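Setting Up Your Virel Countertop Dishwasher - Part 2: Water, Salt and the First Run
By Kacper Kubiak
July 5, 2024

I wrote this section after putting in my own Virel in March, with the factory booklet open next to me the whole time. The booklet is fine on safety and pretty thin on everything else. If you haven't leveled the feet yet, go back to Part 1 and do that first.

Spoons and other small cutlery on the table, before loading: 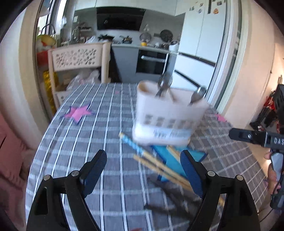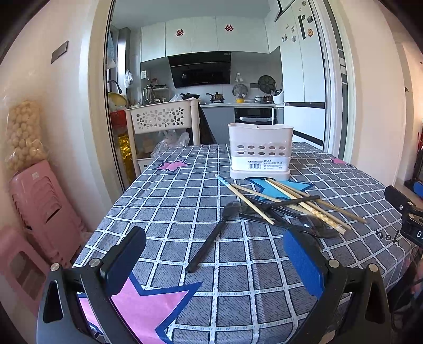

You'll want a jug, a funnel and an old towel within reach before you start. Keep the machine unplugged until step 5.

1. Screw the gray inlet hose onto the back. Hand tight is enough, then a quarter turn with pliers. I went further than that on my first try and split the washer (there's a spare taped inside the door, thank goodness).

2. Run the drain hose to the sink. The end has to sit lower than the top of the machine but it can't lie in standing water. Mine hooks over the edge of the sink with the plastic clip from the bag.

CAUTION: Don't shorten the drain hose. It looks way too long, I know, but the pump is set up for that length.

3. Take out the bottom rack and unscrew the salt cap. Pour in some 200 ml of water, first time only, then fill up with coarse dishwasher salt. I use the Imden one in the big bag. Table salt will cake up in there, so leave it in the cupboard.

4. Wipe the rim and close the cap firmly. Salt left on the rim eats at the steel - I have a small brown spot to prove it.

5. Plug in, turn on the tap slowly, and watch the inlet joint for a minute or two. A drip means the hose went on crooked. Shut the tap, take it off and start over.

6. Pick program 2 and run it empty. On my machine it takes 49 minutes and gets louder near the end when the pump kicks in.

Note: If the display shows E4 in the first minute, the tap probably isn't open far enough. Turn it all the way, hold Start for three seconds and try again.

7. Now load it for real. Spoons go in handle down, and mix them up with the forks so they don't nest together. Anything light goes in the top rack - I lost a measuring scoop to the spray arm and it made an awful racket!

The rinse aid is up to you. I tried Platine at the lowest setting and liked how the glasses came out, so I've stayed there. Cleaning the filter is in Part 3, along with the smell problem a few of you wrote to me about.

Last updated: July version, hose step reworded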